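Lutfa Samarakoon Would Like You to Stop Calling It a Comeback

The press notes for Disby say Lutfa Samarakoon "vanished" after her last big role and has now "returned". She read that line over breakfast and laughed at it.

"I was on stage in Skodedau for two winters. People bought tickets. Vanished from where?"

It is a fair question, and I wish the rest of the campaign held up to it as well. Disby is a six-part crime drama in which Samarakoon plays a harbor pilot who finds a body and then, for reasons the first two episodes never make clear, declines to tell anyone. The distributor, Bustamante, has been promising "the role that changes everything". I have sat through enough of those to keep my coat on.

Samarakoon doesn't sell it very hard either. Asked what drew her to the part, she skips the usual speech about complicated women.

"The script was good in February. Then it was a different script. Some of that was better and some of it wasn't, and I'm not going to tell you which."

Her director, Edvin Nyberg, sat in for the first half of our talk and was happier to claim credit. He described the rewrites as "finding the show." I asked how many drafts that took. He said 18. I asked whether a show that needs 18 drafts was ever lost or just not there, and he looked at his phone.

Nyberg's last series, Marus, was praised for its long silences. I found them long. He has heard this before and thinks people like me want everything explained.

"You can watch a face and know what's going on," he said. "You don't need a line for it."

Samarakoon, whose face it is, was less sure. "Sometimes I'd have liked the line," she said. "There's a shot in episode 2 where I look at a rope. I asked Edvin what I was thinking and he said, 'What do you think you're thinking?' So I thought about lunch."

The shot is in the trailer. One early notice called it haunting.

She is better on the work she did before anyone outside the theater knew her name. She got her first paid job at 15, a radio play, after the actor Ebbe Lindholm heard her read at a school event and passed her number along. The story usually gets told as a discovery, with Lindholm as the kindly old master. She remembers it as a phone call and a bus ride.

"He was nice about it. He also needed a girl who could do the accent by the next morning."

Her co-star Jytte Thoroddsen plays the detective, and the two share most of the last episode. Bustamante's publicity makes a good deal of their friendship. Were they friends?

"We are colleagues who get along. I like her very much. I haven't been to her house."

I pressed her on whether she thinks Disby is any good. By then Nyberg had left to take a call, and she waited until the door closed.

"I think four of the six are good," she said. "Ask me which four and I'll leave."

I've only been shown two, so I can't check her figure. If those are among the four, I'd put it lower. But she is very watchable in both, rope included, and she gets a real laugh out of a scene with a parking ticket that has nothing to do with the plot.

What comes next is a comedy, written by Agnes Strömberg, with no bodies in it. Samarakoon says the script is finished. I asked if she believed that.

"No," she said. 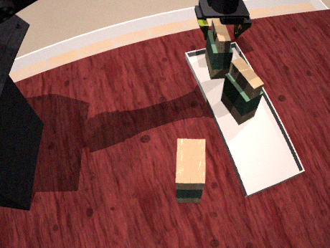

More Interviews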